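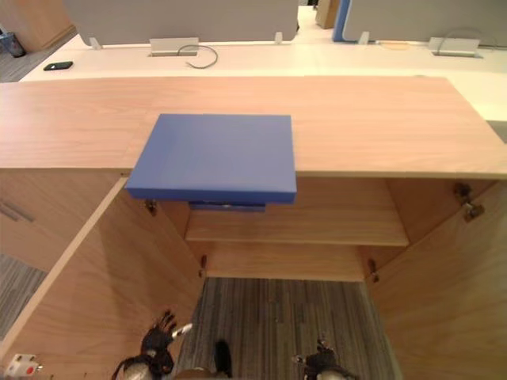

Figure 1. Meuble bas en bois clair, portes ouvertes, avec une boîte bleue posée sur le plan de travail.

Comportement hygrométrique des meubles bas de cuisine en logement étudiant
Rapport de projet, deuxième année, parcours Matériaux et habitat
Auteurs : Dirceu Furtado, Neusa Honorato
Version remise le 5 mai 2021

1. Objet de l'étude

Les meubles bas de cuisine constituent des volumes peu ventilés, souvent adossés à un mur extérieur. L'air y est renouvelé par les jeux de porte et, le cas échéant, par les réservations de plomberie. Le présent rapport traite de l'écart d'humidité relative entre l'intérieur de ces volumes et la pièce, et de l'effet d'une ouverture périodique des portes sur cet écart. Les moisissures n'ont pas fait l'objet d'une identification ; seules les conditions favorables à leur développement sont discutées.

Le terrain est la résidence Pelletier, bâtiment à murs de béton isolés par l'intérieur. Les cuisines y sont de type ouvert, sans fenêtre propre, avec extraction mécanique au-dessus de la plaque de cuisson. Deux logements ont été retenus, désignés par A (pignon nord) et B (façade sud, étage courant).

2. Rappels

L'humidité relative d'un air donné augmente lorsque sa température baisse à teneur en vapeur constante. Un meuble adossé à une paroi froide présente donc, au voisinage du fond, une humidité relative supérieure à celle de la pièce, même en l'absence de toute source interne. L'apport de vapeur par diffusion à travers les panneaux est faible devant l'apport par les interstices. Le bois joue en outre un rôle de tampon : il absorbe une partie de la vapeur lors des pics liés à la cuisson et la restitue ensuite avec un retard qui dépend de l'épaisseur et de la finition.

Le seuil de 80 % d'humidité relative en surface, maintenu sur plusieurs jours, a été pris comme critère de risque. Ce critère est usuel pour les supports peu nutritifs ; il est moins sévère que ceux employés pour le bois brut, ce dont il faut tenir compte dans la lecture des résultats.

3. Matériel et méthode

Les mesures ont été effectuées avec des enregistreurs autonomes Emton, réglés sur un pas de quinze minutes. Dans chaque logement, un enregistreur était fixé au fond du meuble, sous l'étagère, un deuxième au revers d'une porte et un troisième dans la pièce, à hauteur de plan de travail. Les capteurs ont été comparés entre eux avant la pose dans une enceinte fermée contenant une solution saline saturée. L'écart maximal relevé était de 2 points, et aucune correction n'a été appliquée.

La campagne comprend deux phases. Durant la phase 1, les occupants utilisaient le meuble sans consigne. Durant la phase 2, ils laissaient les deux portes ouvertes pendant la nuit. Chaque logement a fourni 1 580 relevés exploitables par capteur, répartis à parts égales entre les deux phases. Les données ont été traitées avec le tableur Hano. Les valeurs enregistrées dans l'heure suivant la pose ont été écartées avant ce décompte.

Le débit d'extraction n'a pas été mesuré. La bouche du logement A a été nettoyée avant la phase 1, celle du logement B était propre.

4. Résultats

Logement A. En phase 1, l'humidité relative moyenne au fond du meuble était de 74 %, contre 61 % dans la pièce. Le critère de 80 % a été dépassé à plusieurs reprises, principalement en fin de nuit. En phase 2, la moyenne au fond est descendue à 67 %, pour une pièce à 60 %. Les dépassements nocturnes ont disparu ; un dépassement bref subsiste après une cuisson prolongée.

Logement B. L'écart initial était plus réduit : 62 % au fond, 57 % dans la pièce. L'ouverture nocturne l'a ramené à 2 points, valeur comparable à l'écart entre capteurs. Aucun effet ne peut donc être chiffré au-delà de cette baisse.

Au revers des portes, les valeurs suivent celles de la pièce avec un retard inférieur à une heure dans les deux logements.

5. Discussion

L'amélioration observée dans le logement A s'explique par deux mécanismes qui n'ont pas été séparés : le renouvellement de l'air du meuble et le réchauffement de la paroi du fond, désormais exposée à l'air de la pièce. La température au fond a augmenté de 1,5 °C en moyenne entre les phases, mais la température extérieure a également progressé, ce qui limite la portée de la comparaison. Une campagne croisée, avec alternance des consignes par semaine, aurait permis de lever cette ambiguïté.

Le remplissage du meuble n'a pas été contrôlé. Une vaisselle rangée contre le fond réduit la circulation d'air et peut modifier localement les valeurs.

Une solution permanente a été étudiée sur catalogue : la grille Vornton, à encastrer dans le bas des portes. Le coût de l'équipement de la résidence, pose comprise, est estimé à environ 4 000 euros. La grille n'a pas été essayée.

6. Suites proposées

Reprendre la mesure en hiver dans le logement A, avec un capteur de surface collé au mur derrière le meuble. Mesurer le débit d'extraction dans les deux logements. Essayer un décollement du meuble de 20 mm par rapport au mur avant tout perçage des portes.

Annexe 1 : courbes par capteur. Annexe 2 : procès-verbal de comparaison des enregistreurs.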